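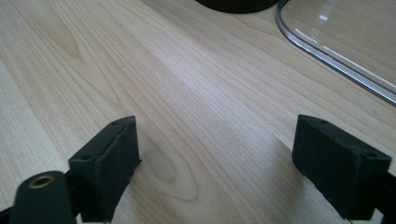
3 min read

Come answer the phones with me at Hovland (claims intake, part-time or full-time)

I run the short-term disability and hospital indemnity desk at Hovland, and I need one more person. Maybe you've worked claims before, maybe you've worked a pharmacy counter or a school front office and you're good with people who are having a rough week. Either way, keep reading!

What we do is pretty simple to explain. Mid-size employers buy group coverage through us, their workers get hurt or sick or have a baby, and then those workers call our desk wanting to know what form to send and when the check will come. We have 29 employers on the books right now. The biggest is the Plalldale distribution center, with 622 covered workers, and I'd guess you'll know the Plalldale plan by heart before you know where we keep the staples.

You'd be taking first calls, opening the claim, and chasing the doctor's statement. The doctor's statement is most of the job. Offices lose them, or fax page two without page one, or send them to our old address in Junberg, and somebody has to call back and be nice about it. You would not be deciding claims. That's done by the examiners down the hall, though they'll ask what you heard on the phone, and I want you to write good notes so you can tell them.

We moved our files over to a system called Lirnside in January. I like it fine – the search is fast, the letters module is still kind of a pain. I'll sit with you for your first 10 shifts and we'll go through it together, live calls and all.

Pay is hourly and gets posted on the application page, where you can see the range for both schedules. Full-timers get medical and dental from day one, plus (of course) our own disability coverage. Part-timers get paid sick time. If you pass the state adjuster exam while you're here, we pay the fee and you get an $800 bonus with your next check. No license needed to start.
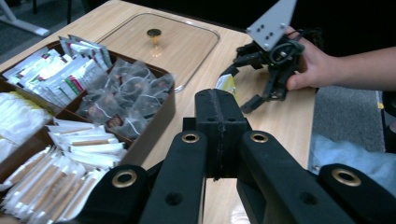

Do I need insurance experience to apply?
Experience is a plus, but I've hired people without any. I care more that you can listen, type while you listen, and explain a waiting period in normal words.

A few practical things. The desk is in the office for training, then you can work from home two days a week if your internet holds up. Phones open at eight and close at five. Spanish is a big help and pays a little extra per hour.

To apply, send a resume and a short note through the Hovland careers page under "Intake Desk." In the note, tell me about a time you had to give someone news they didn't want to hear – a paragraph is plenty. I read them all myself. Applications are open until July 21, 2025, and I'll start calling people the week after.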